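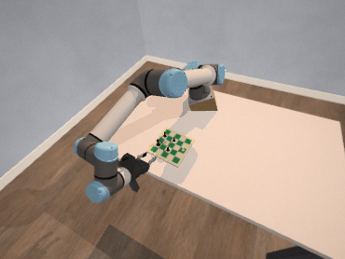 White skirting on two walls meeting at an internal corner, with a medium-brown plank floor.

Gristik 124 Skirting, Pre-Primed
Product code 547
Manufactured by Hallwood, Punside

Gristik 124 is a square-edged interior skirting in finger-jointed pine, supplied pre-primed in white and ready for two finish coats. It is intended for dry internal areas over plasterboard, rendered masonry or existing sheet lining. It is not suitable for wet areas, external use or any location below a damp-proof course.

Profile
The 124 is a flat section with a small arris on the top front edge. The rear face carries two shallow relief grooves to limit cupping. The lower edge is square and can be scribed to an uneven floor without exposing the grooves. For the same section with a bevelled top edge, see the Yusuf profile, stocked in the same lengths and supplied with the same primer.

Specifications
Height: 124 mm
Thickness: 20 mm
Substrate: finger-jointed pine, kiln dried
Primer: water-based acrylic, all faces and edges
Colour as supplied: white (primer only)
Lengths: 2.4 m, 3.6 m and 5.4 m
End finish: docked square, end grain unsealed

Acclimatisation
Store lengths flat on gluts in the room where they will be fixed, with the heating or cooling set to normal occupied conditions. Do not store on a fresh concrete slab. Wrapped packs should be opened at both ends on delivery. New plaster must be fully dry before skirting is brought into the room.

Fixing to timber framing
Locate studs and mark the floor. Fix with two 50 mm brads per stud, one in the upper third of the board and one in the lower third. Run a continuous bead of construction adhesive along the back face where stud spacing exceeds 450 mm. Punch heads below the surface and fill with a paintable interior filler.

Fixing to masonry
Use construction adhesive with nylon anchors at 600 mm centres. Pilot and countersink the board before driving anchors. Adhesive alone is acceptable on short returns only.

Floating floors
Leave the perimeter expansion gap specified by the flooring manufacturer. The 20 mm section covers a gap of 7 mm with adequate bearing over the board edge. Fix the skirting to the wall only. Adhesive or sealant must not bridge between the skirting and a floating floor.

Corners and joins
Scribe internal corners. Mitre external corners at 45 degrees, glue both faces and pin from each side. Mid-run joins should be scarfed over a stud, with the open side of the scarf facing away from the main entry to the room. Prime all cut ends before fixing. Unsealed end grain is the usual cause of swelling at joins and is excluded from the warranty.

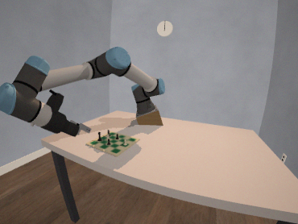 Small chessboard on a wooden table.

Painting
Sand lightly with 240 grit and remove dust with a damp cloth. Apply two coats of water-based enamel in satin or semi-gloss. Primer must not be left exposed for longer than 90 days. White finish coats give a clean break against grey and blue-grey walls; where skirting is to be painted out in the wall colour, use enamel tinted to match, as low-sheen wall acrylic marks readily at vacuum height. Dark colours may show the finger joints in raking light.

Estimating
Measure each wall at floor level, deduct door openings to the outside of the architrave, and add 10 per cent for waste. Rooms with more than four external corners should be allowed 15 per cent. Order the longest length that can be carried into the room.

Care
Wipe with a soft cloth and diluted neutral detergent. Do not use steam mops against the lower edge.

Supply
Stocked at the Punside warehouse in all lengths. Full packs are dispatched strapped and edge protected. Part packs are available for pickup only. Mixed loads with matching architrave can be arranged at time of order.

Related products
Gristik architrave, pre-primed
Yusuf bevelled skirting, pre-primed
Hallwood end-grain sealer, 500 mL

Data sheet revised December 16, 2024. Supersedes the March issue.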